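How to fold jeans so they stay folded

Filed under: Laundry and storage
Last updated 2022-12-07

Most advice on folding jeans is written by people who seem to own one pair and a very deep drawer. I own rather more than one pair and a shallow drawer, and over the years I have tried the flat fold, the roll, the file fold and a plastic folding board called the Briduler, which cracked along the hinge in January and was not missed. What follows is what I still do. I make no claim that it will change your life. It will get your jeans into a drawer.

What you need

A flat surface at about waist height. A table is better than a bed, whatever the videos tell you. A mattress gives under your hands, so the creases go in crooked and you end up pulling the whole thing straight again.

Jeans that are properly dry. Feel the waistband and the pocket bags, which lag well behind the legs. If either feels cool, hang them up for another evening.

That's the lot. You don't need a board, clips, tissue paper or a spray. The Neseo denim spray I was talked into smelled pleasant and did nothing I could detect to a crease.

Before you fold

Empty the pockets, including the little one inside the right front pocket that everybody forgets. Do up the zip and the button. Plenty of guides say to leave them open, and I can't see why: an open fly flops about and leaves a lump in the middle of the fold.

Turn the jeans right side out if you washed them inside out. Hold them by the waistband and give them two good shakes downwards. More than that only tires your arms.

Step 1. Find the seams

Each leg has an inside seam and an outside seam. On most jeans one of these is thick and raised and the other is flatter. The thick one is what causes the trouble. If you let it wander into the middle of a fold it makes a ridge, the ridge pushes the fold open, and by the morning the pile has slumped over.

Lay the jeans on the table, front up, and run your palm down each leg from hip to hem. Both seams should sit at the edges of the leg. Older jeans often have a twist in them, where the outside seam has crept round towards the shin. You will read that you can pull this straight. You can't, or not for long. Let the twisted seam lie where it wants to and fold the rest to suit.

Step 2. Fold in half lengthways

Bring one leg over on top of the other, back pockets facing out. Match the hems first and then the waistband. Most people do it the other way round and then wonder why one hem sticks out.

The crotch will make a small triangle that pokes out to the side. Fold it in flat against the thigh so that the long edge is straight from top to bottom. I skipped this for years on the grounds that it looked fussy, and I was wrong. It makes more difference than anything else on this page.

Step 3. Smooth, then stop

Press down with flat hands and push the air towards the hems. Once is enough. Denim is stiff and no amount of stroking will turn it into a bedsheet.

Step 4. Fold up from the hem

Take the hems up to just short of the waistband, leaving a gap as wide as your hand. Then fold the new bottom edge up to meet the top. If your drawer is shallow, as mine is, fold in thirds at this point instead: bottom edge up by a third, then over once more.

The gap matters because the waistband is the thickest part of the garment and the hems are the next thickest. Stack one on the other and you have a wedge.

Step 5. Pick it up by the fold

Lift from the rounded edge, never from the loose ends. Pinch through all the layers, firmly enough that the inner ones come with you. If the middle drops out, you had hold of the outer layer only. Put it down and try again with a deeper pinch.

Look at where the seam goes when the cloth is held up. If it slants across the fold, that is the twist I mentioned in Step 1, or you matched the waistband before the hems.

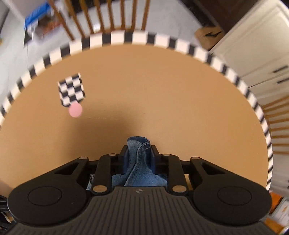 I'd leave out the pinch altogether and slide a hand underneath, writes Shirima in the comments, as pinching heavy denim puts a fresh crease right where you've just smoothed one out, and I have the white lines on my good pair to prove it.

I have some sympathy with this. A hand underneath does work for a pair folded in half, and it is kinder to stiff dark denim that marks easily. With a pair folded in thirds I find the top layer slides off before I reach the drawer. As for the white lines, I suspect the washing machine before I suspect anyone's fingers, but if yours are new and dark, by all means use the flat of your hand.

Step 6. Into the drawer

Stand the folded jeans on edge, rounded side up, like files. This is the one fashionable idea I have kept. You can see every pair, and pulling one out doesn't bring down the rest. They need to be snug, though. In a half-empty drawer they keel over, and you would be better off laying them flat.

If you have to stack them flat, alternate the direction of the waistbands from one pair to the next and keep the heaviest at the bottom.

Common claims, and what I make of them

"Rolling saves space." In a rucksack, yes, as rolls fill odd corners. In a square drawer you get gaps between them. I tried both in the same drawer, and the rolls lost.

"Jeans should always be hung." Hang them if you have the rail for it. Mine developed a line across the knee from the hanger bar, so I can't say they came out ahead.

"You need drawer dividers." I bought a set from Kureo and used it for jeans for a fortnight. It now holds socks, a job it does well enough. Jeans are thick enough to hold one another up.

"It takes 30 seconds a pair." Perhaps, if somebody is filming. I timed a whole load once and it took 19 minutes, including one pair I had to do again and a hunt for a missing belt.

If it still won't stay folded

Check the crotch triangle first, then the hem gap. If both are fine, the jeans may have a lot of stretch in them, and stretchy denim springs back a bit whatever you do. Fold those in half one time fewer and put them between two stiffer pairs.

Children's jeans don't need any of this. Fold them in half, fold them in half again and shut the drawer.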